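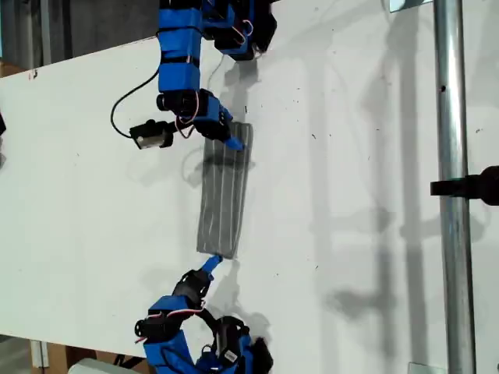
Ticket 3237
Product: Nemier microfibre towel, grey with white stripes
Bought from: Kallside online shop
Status: open

Hi all, me again! I've had two of these towels since July and I love them for drying glasses, but one has started curling in on itself along the length. I lay it out, smooth it down, turn round to put the kettle on and it's half rolled up again. The other one is fine (same wash, same drawer, same everything), so I'm a bit stumped.

What I've tried so far:

Washed it at a lower temperature, no softener. Softener was my first suspect as I'd used a capful of Yáñez by mistake a few weeks back. It felt nicer afterwards but still curled.

Dried it flat on the airer instead of over the radiator. Better for a day, then back to its old ways.

Your reply on Saturday asked whether it sheds, and whether I'd seen any bits on the worktop. I gave the top a good wipe and then had a proper look, and yes, there are a few dark specks. I can't swear they're from the towel. The towel is grey and the bits look much darker to me, so my money's on toast.

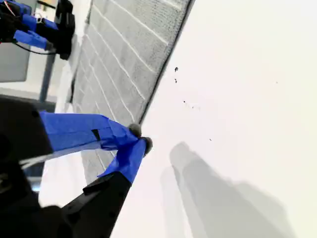 Specks on the white surface, grey striped piece alongside.

Next I went through the care page on your site and did the stretch test, where you take hold of a bit and give it a gentle pull along the stripes, then across them. Along the stripes it hardly gives at all. Across them it's quite springy, and when I let go the edge rolls under straight away!

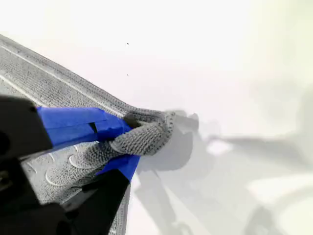 I did the same with the good towel and that one stays put, so I'm starting to think one side of the bad one has shrunk a bit more than the other. Is that a thing? I did once put it through on hot with the bath mats, which I probably should have owned up to in my first message, sorry.

You also wanted to know how it behaves when it's folded lengthways and hung up. It hangs nicely enough, but the crease doesn't hold once it's back on the hook in the kitchen, and by teatime it has twisted round. 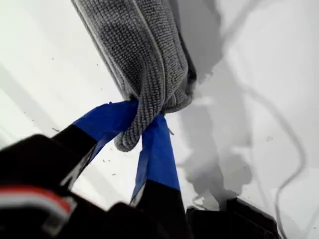

Grey towel hanging folded over, lower end bunched.

Update, 5 pm: ironed it on the coolest setting under a tea towel. Flat for now. I'll leave it on the worktop overnight and add a note in the morning. If it has curled again, can I swap just the one, or does the pair have to come back together? The order number is 757 and I've still got the Graludness bag it came in.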